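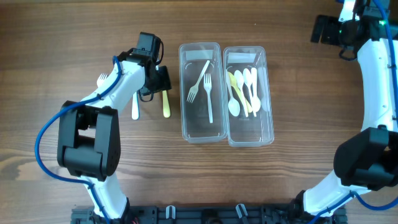
I've worked in returns and cutlery at Tresano for going on six years. We do catering supply, mostly disposables for events. Since July part of my job has gone to a pair of arms, and people keep asking me what that's like, so here's a thread.

First, what the job was. Mixed cutlery comes back unopened or half used from events, gets checked, gets sorted by type into clear trays, and the trays go to packing. Forks in one tray, spoons in another. Two people at a table for a full shift. It is as boring as it sounds.

The arms came through a company called Drenov. Management told us in a meeting that lasted 15 minutes. Most of that was about where we would be allowed to park while the delivery truck was there.

They said no jobs would be lost. So far that's true. Nobody on our shift has been let go. Two people left in the fall and were not replaced, and I think you should count that somewhere.
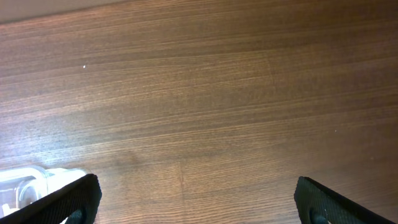 Speed. A good sorter on a good day beats the arms easily. I can pick up four forks in one hand. An arm picks up one thing, puts it down, and goes back for the next one. But the arms don't slow down after lunch, and by the end of a shift the gap is a lot smaller than you'd expect.

Our best day by hand last year was 3072 pieces for one table. It's still written on the whiteboard. The arms haven't passed it. The supervisor has stopped bringing it up.

What they are bad at: anything see-through. Clear spoons in a clear tray give them trouble. Pieces lying on top of each other, same thing. If you nudge a piece over a little they usually get it on the next try, so there is a lot of nudging.

So my day now is split. Mornings I look after the table. I put out the pieces, swap the trays when they're full, wipe down, and write up every stop on a sheet. Afternoons I'm in packing, which I used to do maybe once a week.

The stop sheet has 14 codes. I use three of them. Code 9 is "other" and most of what happens is code 9.

In the first full month we logged 302 stops. Drenov asked for more detail on the code 9s, so now there's a box for writing a sentence. I write a sentence. I have no idea who reads it.

My wrists are better. I'll give it that. I had a brace on the right one every winter and this winter I haven't needed it.

My feet are worse. Sorting was a sitting job. Minding the table is a standing job because you have to get up every few minutes anyway, and after a week you stop bothering with the stool.

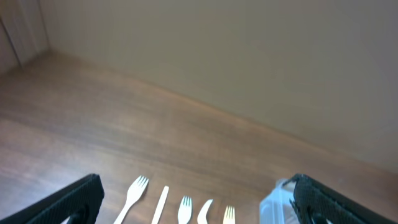 The other thing is talking. Two people sorting at a table will talk for eight hours. I knew everything about my table partner's kids, her car, her sister's divorce. Now it's one person per table and she's on the other side of the building. We eat together but it's half an hour.

I did raise this with management. They said it was a fair point and that they'd look at moving the tables closer. The tables haven't moved.

Pay. We asked for a bump for the mornings, on the grounds that it's a different job with paperwork. We got one. It's small. It took from August to the week before Christmas and they did not backdate it.

Training was half a day. How to stop it, how to start it, where not to put your hands, how to fill in the sheet. I would have liked to learn how to change a setting. That all goes through Drenov and you wait for a call back.

A friend at Figueiredo says they're looking at something similar for lids. My advice to her was to get the job description in writing before the machine shows up. We did it after, and it was a lot harder.

Someone asked if I'd go back to how it was. For the company and the chair, yes. For the wrists, no. I go back and forth on it depending on the week.

Also asked: do they have names? Ours don't. We say left and right.

Packing is short two people tomorrow so I'm probably over there all day and somebody from nights is minding the table. I'll answer replies when I get home.

28 Jan 2021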